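Search the shop Go Search all departments

Bamitz Market Canopy, order no. 2588

February
By the Fokemden shop desk

The Bamitz is a pop-up canopy for people who sell things outdoors in Britain and have stopped expecting the weather to be sorry about it. It has a steel frame, four legs, a proper pitched roof and a carry bag that will go over the frame on the first try if you close the frame all the way. We mention this now as most of our returned phone calls are about the bag.

It costs £134 with the roof, bag, pegs and guy ropes. Side walls are extra. So are leg weights, and we would like you to buy the leg weights. We have seen a rival's canopy cross a car park at walking pace with its owner attached.

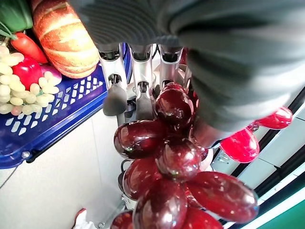 Putting it up takes two people and a few minutes. One person can do it, by going from leg to leg and muttering. Stand at opposite corners, lift a little, walk backwards until the frame is mostly open, then put the roof on before you raise the legs. If you raise the legs first you'll need a stepladder, or a tall friend who is still speaking to you.

Folded, the whole thing is 138 cm long. It fits across the back of most estate cars and in some hatchbacks with the front seat pushed forward, which your passenger will enjoy. The weight is best described as "two trips if you're also carrying the cash tin".
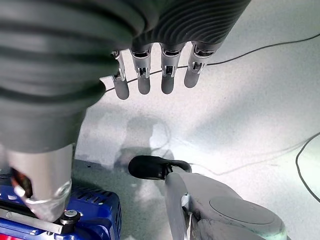 The roof is coated polyester with taped seams. Rain runs off it well enough, provided the roof is tight. A slack roof gathers a pool in each corner, and sooner or later somebody pokes it from below with a broom and learns where the water was going to go. Each leg has an extra notch for this reason -- use it. The notches also let you set the downhill legs longer, should your pitch be on the sort of slope that market organisers call level.

Colours are green, navy and a cream we can't recommend to anyone who parks under trees.

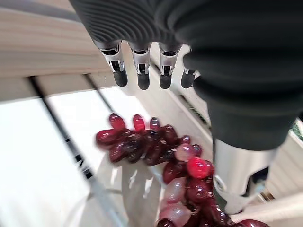 Side walls come as a set of three plain panels and one with a zip. Most stallholders start with a single plain panel and hang it on whichever side the sun comes from. If you have fruit out on a table, as in the picture, that panel matters more than the roof does by mid-afternoon, when the light comes in low and sideways. Jam makers tell us the same. Candle makers tell us at greater length.

The Bamitz is made for us by Trirnon, who also made the older Sang canopy. Sang roofs don't fit it. They look as though they will, right up to the last corner. Bamitz walls do fit a Sang frame, a happy accident for which we take full credit.

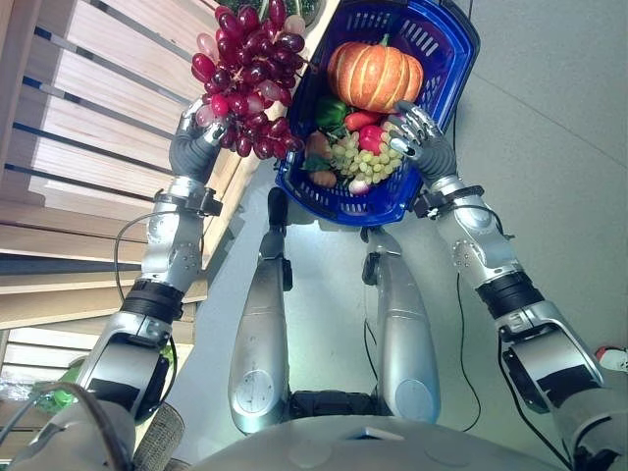

Spares are kept at Fokemden: feet, corner brackets, leg buttons, roofs, bags. We hold over 53 different parts, most of them small, black and easily dropped in grass. Please dry the roof before packing it away for the winter. You won't, but we've said it.

Reader comments

Had mine two seasons. One bracket gone, and that was me reversing. New one came with no instructions, but it only goes on one way.

Is the cream really that bad?

Reply from the shop: Yes.

Bought the weights after the first windy morning. Should have bought them before it. My neighbour's brownies have forgiven me.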